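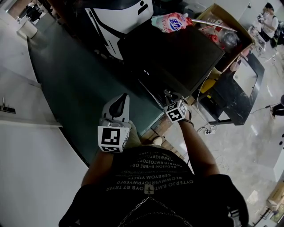

Gripper shootout, round two

Reading time: 3 min

Hi all, back with more gripper stuff! After the July round a few of you wrote in asking why I'd only compared things bolted to an arm, and fair enough. I've been spending a lot more of my time with hand-held grippers lately, so round two is all about those. You squeeze, the fingers close, the marker cubes tell the tracking where your hand went, and later on you find out whether any of it was good enough to play back on the arm.

I tried two of them, the Rornlow and the Tusedach, over nine sessions at the Nodville workshop. Same jobs for both: bottles, cables, boxes of odds and ends, and a few big flat things that need a second hand. Roel Geerts set up the tracking and put up with my questions about it.

The gallery is short this time — one photo, up top — and the notes go on a bit. Sorry, I like notes.

Photo 1. White gripper in the right hand, bare left hand on the edge of the monitor, and a marker cube for each of them. I've come around to putting a cube on the wrist of the free hand. In July we only tracked the gripper, and every two-handed job came out looking like the object had moved by itself. Now I get both sides of it. The strap wants to be snug, mind you. If the cube can slide toward your elbow the whole left track drifts and you won't notice until you're home.

The Rornlow is the lighter one and my forearm loved it. The trigger is a touch mushy near the end of the squeeze, so I kept over-closing on soft plastic. Great on cables, though!

The Tusedach has a crisper trigger and opens wider, and it was my favourite for bottles. It's also nose-heavy, and after a long session I was holding it with my elbow jammed into my ribs, which can't be good data for anybody.

Tracking dropped out on 39 clips altogether, mostly when I turned my wrist so far that the cube on the gripper faced away from the camera. Roel reckons a slightly bigger cube would help. I reckon I should turn my wrist less. We'll try both.

If you're setting up your own, wear the head camera a bit lower than feels natural and check that your hands are still in view when you reach out to the far side of the bench. I lost most of a session to that one.

Next up is the Lương wrist mount, which took roughly 2 weeks to get here and is still in its bag. Send me your torture-test objects — the weirder the better!

Contact | © 2020 Gripper Notes from Nodville | Back to top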